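I gave up on a snack shelf years ago. Everything slid to the back, and I'd find a sad half sleeve of biscuits behind the flour in January. Now all of it goes into one big plastic bin, and I love it! Biscuit boxes go flat in the middle, crinkly bags stand up along the sides, and anything long lies across the top where it won't get crushed.
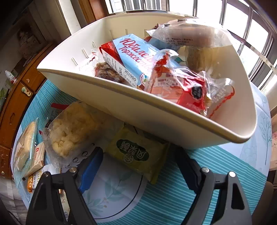
My friend Lilian Athumani clips a note to hers with the use-by dates (she's far more organized than I am). I just tip everything out onto the table every month or so – the kids think it's a party – and put the oldest packets back on top. Opened bags get a clothespin, and crumbs get wiped out with a damp cloth.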